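Handent to move shoe box checking and closing to two-armed robots at Dridcombe returns centre

DRIDCOMBE, Sunday, July 25, 2021 - Handent, which handles returned footwear for online retailers, will transfer part of its repacking work at Dridcombe to two-armed robots from September. The change covers the checking and closing of shoe boxes on six benches. No posts will be removed, and shift lengths and basic pay stay as they are.

Returned shoes reach Dridcombe in mixed condition. At present, each packer opens the carton, inspects the shoes, replaces the tissue where needed, sets the pair in its box, folds the lid over, tucks the front edge and applies a label. Handent's own work study, completed this spring, found that the last part of this sequence made up most of the repeated wrist movement in a shift. It was also the part in which staff made the fewest decisions.

Under the new arrangement, inspection and grading stay with people. A packer grades the pair and passes the open box to the bench. The robot positions the box with both arms, checks through its cameras that two shoes are present, and folds the lid down. Boxes it cannot close within 57 seconds are passed back to the packer by way of a side tray, with the reason shown on the bench display.

The control software, Pidima, was developed by Morais and has been under test since the winter. Movements are first taught by a person guiding the arms through the task and are then repeated by the system on different boxes. Hinged lids have required the most work. A loose lid can be lifted and set down in one movement, but a hinged lid has to be followed through its whole arc while the other hand holds the base still. Lids that spring back, and lids with a torn corner, remain outside the scope of the first phase.

"We chose the closing step after going through the injury records and the work study together," said Fatima Odukoya, operations manager at Handent. "Grading a shoe takes judgement and our staff are good at it. Folding a lid several hundred times a day is a strain on the hands and adds nothing to that judgement."

The main changes for staff at Dridcombe are as follows.

Packers on the six benches will be regraded as bench operators after a nine-day training course, held in working hours and paid at the normal rate. The course covers stopping and restarting the arms, clearing a stuck box, cleaning camera covers and reading the bench display.

Rotation between grading, bench operation and goods-in will take place every two hours. Staff may ask to remain on grading only.

Each bench will have a stop button on both sides, and the arms will run at reduced speed whenever a person is within reach of the table. Bench height has been set for standing work, with a stool at every position.

Camera recordings from the benches will be used to correct faults in the software. They will not be used to measure the output of individual staff, and this has been written into the site agreement. Recordings are deleted after 80 days.

Output targets for the benches will not be set until the first quarter of running is complete. Handent expects the robots to be slower per box than an experienced packer at the start - the purpose of the first phase is to establish how many boxes are passed back, and for what reasons. Results will be shared with the whole site before any decision on further benches.

Maintenance will be carried out by Morais for the first year. Two Handent technicians will train alongside the Morais engineers and take over routine work, including changes of gripper fingers and cable checks, at the end of that period.

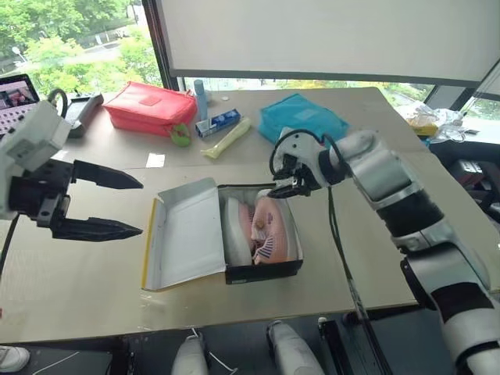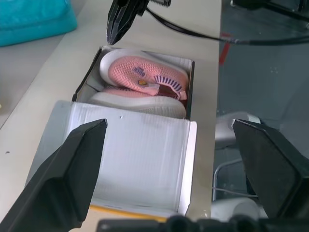

Open shoe box with a pair of pink-toned trainers inside, robot arms at the box.

Anderson Barbosa welcomed the rotation and the limit on the use of recordings, but said that staff would judge the benches by how the passed-back boxes were shared out. If every awkward lid came back to the same few people, he said, their wrists would be no better off than before, and he has asked for the return tray figures to be posted beside the rota each week. He also wants the right to remain on grading to be kept if the scheme is extended.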